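10 Aug 2025

Key cabinet and lock log, workshop side

Spent most of the session on the sticking cylinders. Writing it up while I still remember which was which, as the February notes were too thin to be any use when I went back to them.

Bench with the marble-pattern top, two views. Keys are in the second one.
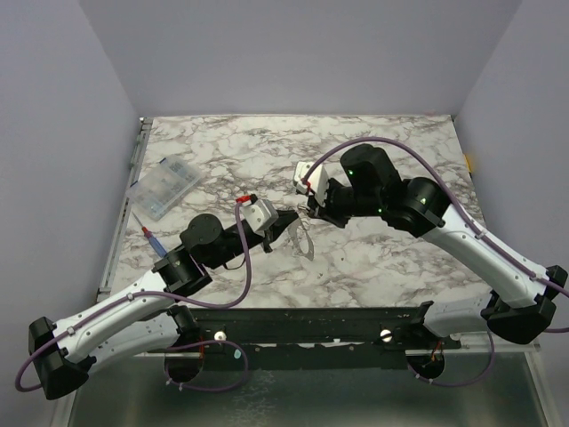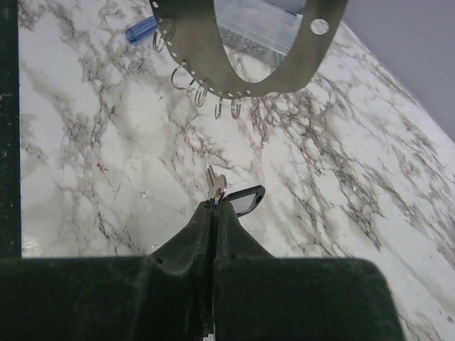 Started with the Grindetti rim cylinder off the side door. Complaint was that the key goes in fine but needs a wiggle before it turns. Took it off the door and tried it in the hand first. Same fault, so the door and the strike plate are cleared. Original key turns it cleanly. The two copies cut in February both need the wiggle. Measured the copies against the original: the shoulder is set slightly back on both, so every cut sits a hair too far forward. It is a fault in how the blank was seated when it was copied. Nothing wrong with the lock. Both copies taken out of use and tagged SCRAP. New ones to be cut from the original and not from another copy.

Note for everyone: please stop copying copies. The original for each lock is in the top row of the cabinet, on a red tag. Put it back after cutting.

Next the Dudás padlocks from the store. 4 of them, all stiff, the shackle slow to spring up after the key turns. Somebody has oiled them at some point and the oil has gone to a brown paste with brass dust in it. Flushed each one with solvent, worked the key in and out, wiped the key, flushed again. Took five or six rounds before the key came out clean. Left them hanging shackle down for 30 minutes, then a small amount of dry graphite. Three are now good. The last one still hesitates. I think the spring is tired. It can go on the scrap metal cage, where it matters least, and be replaced when it gives up.

Use either graphite or the dry PTFE spray on a lock, and stick to the one it already has. The two together make a grey sludge. I have put a G or a P on the tag for each lock I have done. No letter means it has not been looked at.

The Vultura cam locks on the metal drawers took longer than I wanted. Drawer 2 would lock but not unlock unless the drawer was pushed in hard. Cam was bent. Straightened it in the vice with a bit of scrap brass on each side so as not to mark it, refitted, still tight. Packed the cam out with one thin washer and that cured it. Tried it 20 times without a miss. Drawer 3 has the same cam and will probably go the same way, but I left it alone today.

The spec sheet for the cam locks gives an interval of 2,000 cycles between inspections. No idea how many ours have done. I would rather just look at them each February when the cabinet is checked.

Pinning kit: short of bottom pins in the two smallest sizes. There were enough for today. The tray had been put back with top pins mixed into the spring compartment, which cost me a good while with tweezers and the magnifier. Lid is now held with an elastic band. Leave the band on, the catch is broken.

Cabinet list is updated on paper only. The spreadsheet copy on the Forora machine is still the old one and has the side door and the back store swapped round. Will correct it when I am next at that desk. Until then go by the paper list inside the cabinet door.

Tried and dropped: soaking a padlock body whole in solvent overnight. Did this on an old one from the junk drawer last week. It cleaned the pins but lifted the coating off the body and left the keyway gummy. Flushing in short goes is slower and works better.

To do
Cut two side door keys from original, test both in the lock before tagging
Order bottom pins, smallest two sizes
Washer for drawer 3, same as drawer 2
Correct the spreadsheet
New catch for pinning kit lid, or a different box
Back store mortice lock not opened up yet. Key turns but there is a grating feel at the end of the throw. Do this one next.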